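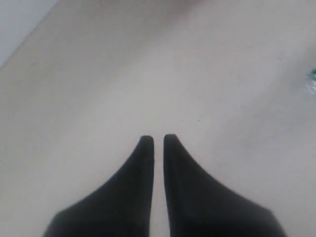

Numero Tabletop Tidying: Bottle and Basket

Print this page | E-mail this page

README, last edited Friday, January 17, 2020
Maintainer: Syahrul Ngui

What's in it

One small tidying job, recorded over and over: a plastic drink bottle on a table, to be put in a woven basket. It is part of the Numero household set, which also has Skokine (cutlery and drying racks) and Ismail (folded laundry). The three can be used together, but the labels don't match in every column. See "Known problems".

There are 250 recordings in the folder. Of these, 238 have a complete set of labels. The rest are in the subfolder "partial" and should be left out of any totals.

The things

Bottle – clear plastic, with a label and a cap. At the start of a recording it is either standing or on its side. The "start_pose" column says which. Lying down is the harder case for people writing labels, as it's easy to mix up which way the cap end is pointing. We write the direction of the cap as seen from the front of the table, not from the wall side.

Basket – round, braided, in tans and browns, wider at the top than at the bottom, with a thick rolled rim. We call it "basket" in every file. Older notes have "bin" and "wastebasket" for the same thing, and a search should include all of them.

Table – pale top, pushed up to a plain light wall. The colour shifts a bit from cream to off-white between views. No correction has been applied.
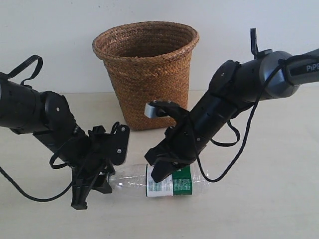
The label file has one row per recording. The columns are start_pose, cap_direction, basket_place, end_state and notes. End_state is "in", "on rim" or "out". "On rim" covers a bottle leaning across the opening with its base or cap over the side, and we had 92 rows where the two people labelling disagreed between that and "in". Those rows were settled in a second pass and are marked "2" in the notes column.

Basket_place is given as left, centre or right, and front or back. It's a judgement by eye. If you need a measured position you will have to work it out yourself.
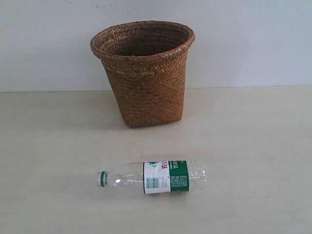 Basket upright on the table, wall behind.

Known problems

- Cap direction is blank wherever start_pose is "standing". This is on purpose.
- Three spellings of "centre" turn up in the notes. The column itself is clean.
- Skokine uses "inside" where this set uses "in". Change one before merging.
- The clear plastic is hard to make out against the pale table in some views, and outlines there are less careful than those for the basket.

Use

Free for teaching and research. Please name the set and the version you used. Corrections go to the Stelmont desk by e-mail and are added in batches, the next one in February.

Print this page | E-mail this page

Comments (3)

dkw_hobart
Is the bottle full or empty? Couldn't find a column for it.

Syahrul Ngui
No column for that, sorry. It wasn't written down at the time, so I'd rather leave it out than guess.

marg.p
Merged this with Skokine last night. The in/inside change was the only thing that tripped me up. Row 238 has a stray comma in the notes, by the way.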